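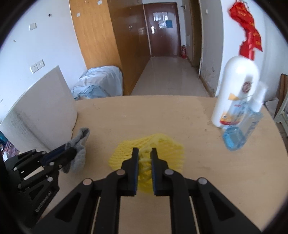

Supporting Families After the Hospital Stay

Posted 16 January 2025

When a service member comes home with a serious injury, the first weeks draw a great deal of attention. Relatives travel, neighbors bring meals, and the unit stays in touch. The period that follows is longer and receives far less help. I have served on the family support desk at the Eberhard Fund for two years, and most of the calls I take come from that later period.

During the past year the Fund received 489 requests for assistance. Of these, 329 came from spouses or parents providing daily care at home, and 162 of those callers had reduced their working hours or left a job to do so. Travel to appointments was the most frequent concern, followed by rent.

My colleague Ada Russo has prepared a revised application that can be completed in one sitting. Applicants no longer need to submit a separate letter from an employer. Proof of service and a recent statement from a treating clinic are still required.

Rhys Brunton will hold an information evening for caregivers in March at the Skidov branch office. Registration is free, and respite care can be arranged on request. Families who applied under the earlier form do not need to apply again. Their files remain open and will be reviewed in the order received.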